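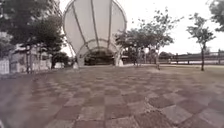 The big shuttlecock on the plaza. You can walk right under it!

Adjoa Fiadzo
October 6, 2021

Okay friends, a few of you asked how a person who was picked last for every team in school ended up playing badminton twice a week at the age I am now, so get a cup of something, this is going to be a long one. 1/12

It started in June with my neighbor Ayuba Adjei, who had a spare racket and a partner with a bad knee. He asked me over the fence while I was fighting with the hose. I said yes mostly to get back to my tomatoes, and then I had to go out and buy shoes. 2/12

The shoes, by the way, are the one thing I'd tell you to spend money on. I played my first night at the Grollstead rec center in my old running shoes and my ankles rolled all over the place. Running shoes are tall and squishy. You want something flat, with a gum sole that grips when you stop short. 3/12

The racket matters a lot less. Mine is still the one Ayuba lent me (I've offered to give it back, he keeps waving me off) and it's perfectly good. I did put a fresh grip on it, the cheap kind that wraps over the old one, and that made me so happy you'd think I'd bought a car. 4/12

Now, holding it. I held it like a frying pan for weeks. You're supposed to hold it like you're shaking hands with it, loose, and only squeeze when you hit. Everyone told me this and I nodded every single time and went right back to the frying pan. Then one night it clicked and the shuttle went all the way to the back line and I yelled so loud the next court stopped playing. 5/12

A word about shuttles! The feather ones fly beautifully and I can wreck one in a game. The nylon ones last for ages but they drop a little differently, and the good players at our club make a face when you open the tube. If you're starting out, buy nylon and let them make the face. 6/12

Our club is called Arthur, just Arthur, after the street the first gym was on. Adults of all ages, pay at the door, you put your name on the board and play with whoever comes up next. I was terrified of that board. I'd stand there pretending to read the fire exit notice. 7/12

What helped was going early. The first half hour is slow and people are just warming up, and somebody will nearly always hit with you if you ask. I learned to serve that way, low and short over the net, over and over, with a retired mail carrier who never once sighed at me. Bless that woman. 8/12

We played a friendly against the Tresham club last month, doubles, and Ayuba and I lost both our matches, the second one pretty badly. I kept drifting up to the net and leaving him the whole back of the court. He was very kind about it in the car. He was less kind about my snacks (I had brought hard boiled eggs). 9/12

Things I still can't do: a backhand clear, a smash that scares anyone, and keeping score out loud while I'm out of breath. I've called out the wrong side's points so many times that Ayuba has taken over the job for good. 10/12

A few of you wanted to know about soreness. Yes! Mostly the forearm and, strangely, one side of my rear end from all the lunging. I stretch on the kitchen floor while the rice cooks and take a day off in between, and it's a whole lot better than it was in the summer. 11/12

Anyway, if you're near Kivton, they have a beginners' evening too and I hear they lend out rackets. Message me if you'd like to come to ours first and I'll stand by the board with you. Bring water, bring flat shoes, and I'll bring the eggs. 12/12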